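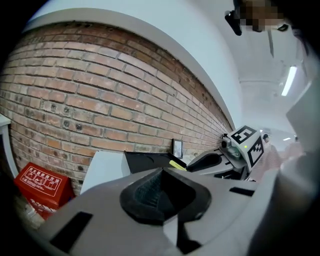

The brick wall in the back room is still leaving orangey dust on everything near it, so I'm opening this as a proper ticket and will keep adding to it until we've cracked it! We've all been wiping it up for weeks without writing anything down, and I'd love to get to the bottom of it before we paint the side rooms. The worst stretch is the one with the red fire extinguisher box at the foot of it, and I've been looking hard at the top courses there, which are darker brown than the rest and look stained to me. There are also four dark round spots further down that I'd like somebody to explain. It's a gorgeous wall and I really want to keep it bare.

**Ticket:** Back room, dust and staining on brickwork
**Opened by:** Tahira Siddiqui
**Looking after it:** Gebremedhin Mamo
**Priority:** Medium
**Status:** Open, waiting on second patch test

**What happens**

- Fine grit on the floor along the skirting line, back again by the next morning
- Dust on sleeves if you brush past
- Mortar seems sound when you press it with a thumb
- No smell of damp that I can pick up, though Teodoro thinks there is one near the door

**Log**

**Tahira, 9 am.** Swept the whole length and laid masking tape on the floor, sticky side up, in three places. Great fun, slightly mad.

**Tahira, next morning.** Tape 1 (by the red box) is thick with dust. Tape 2 has a little. Tape 3, at the far end, is nearly clean! So it isn't the whole wall, and that's lovely news for the budget.

**Gebremedhin.** Good trick with the tape. Can you do it again with the window shut? There's a draught down that side and it could be carrying everything to one end. Please also check nothing is stacked against the extinguisher box while you're down there. It needs to stay clear whatever we do to the wall.

**Tahira.** Window shut all night. Same result, tape 1 still the worst. Box is staying put and I'll keep the way to it clear. I picked up the bits of litter down there too.

**Behrouz Jalali.** I had a ladder out for the lights so I ran the damp meter along the top courses. Readings were the same as lower down, all in the dry range. If water did the staining I'd say it was a long time ago. Could be old smoke or an old varnish. The round spots I can't tell you about. I put a pencil in one and it stopped straight away, so either it's shallow or it's been filled.

**Tahira.** Thank you Behrouz, that's brilliant. I'd been dreading a leak!

**Teodoro Llorente.** Spots might be old fixings. The place in Gerkine had a rail on the brick and it left marks very like that. I still say it smells by the door.

**Gebremedhin.** Smell by the door is the mop bucket. I've moved it.

**Patch test 1**

Vacuumed a square with the soft brush head, then one thin coat of the Plukidix masonry sealer, left overnight. Rubbed it with a white cloth the next day: cloth came away clean. The snag is that it dried shiny and you can spot it from the doorway. Mehwish hates it, and I'm with her.

**Mehwish Dogar.** It looks like a glazed bun. Is there a matt one?

**Tahira.** There is! Moser do a matt and they're sending a sample pot. I asked for enough to do two squares, one on the orange brick and one up on the brown, in case they take it differently.

**Still to do**

- [x] Tape test, window open and shut
- [x] Damp readings
- [x] Patch test 1 (gloss)
- [ ] Patch test 2 (matt), both colours of brick
- [ ] Ask the landlord's office at Dirnora if they have any record of fixings on that wall
- [ ] Price for the full wall, to stay under 1,000

**Gebremedhin.** Leave the second test for 50 hours before you rub it. The tin says longer than overnight and we rushed the first one.

**Tahira.** Will do. Sample's due in February, so I'm leaving this open and sweeping twice a day until then.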